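About Famemard

Famemard repairs and recalibrates weighing equipment for grain elevators, feed mills and dairies. The company was founded in 2000 in Brusen.
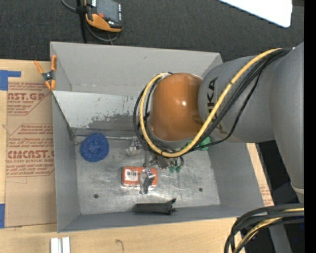
What we service

Platform scales, hopper scales, bench scales and truck scales, mechanical or electronic. Load cells are replaced with units of the same rated capacity. If the original type is out of production, the customer receives a written proposal before work starts. We do not sell new scales.

Workshops

The main workshop is in Brusen. Bench scales and indicators can be dropped off there or at the Baysal counter, which forwards them twice a week. Truck scales are serviced on site. Our set of test weights is checked every July by an outside laboratory, and field calibration is suspended for 5 working days while the weights are away.

Records

A calibration certificate lists the readings before and after adjustment, the test loads used, and the air temperature at the time of the test. Copies are kept for five years. At the last count the archive held 1376 open equipment files, including those taken over with the Bratham service contracts.

Response times

Contract customers: three working days for a site visit. Other customers are scheduled in order of request. During harvest, truck scales take priority over bench work.

Page last revised Dec 12, 2024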